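I finally have a blue plate again! My old set was plain white and chipped on every side, so on Thursday I went down to Flakach with Waltraud and dug through the bins at the Ruppert store until I found one in the exact powdery shade I wanted (11 dollars, and worth every one).
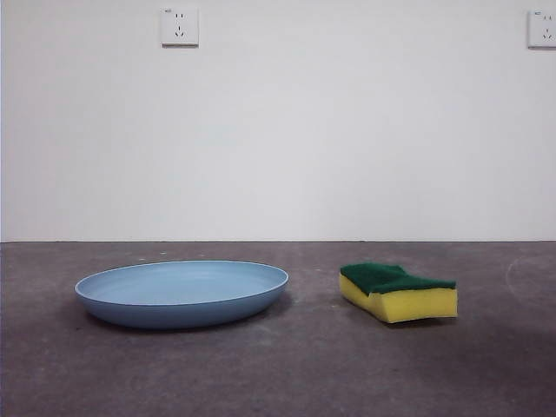 New plate, trusty green and yellow sponge.

I love how simple it is, no pattern, nothing printed on it, just that soft color. It's wide enough for a really big pancake too, and you know I'm going to test that this weekend! Next I want bowls to match. Waltraud says she saw five of them in the back.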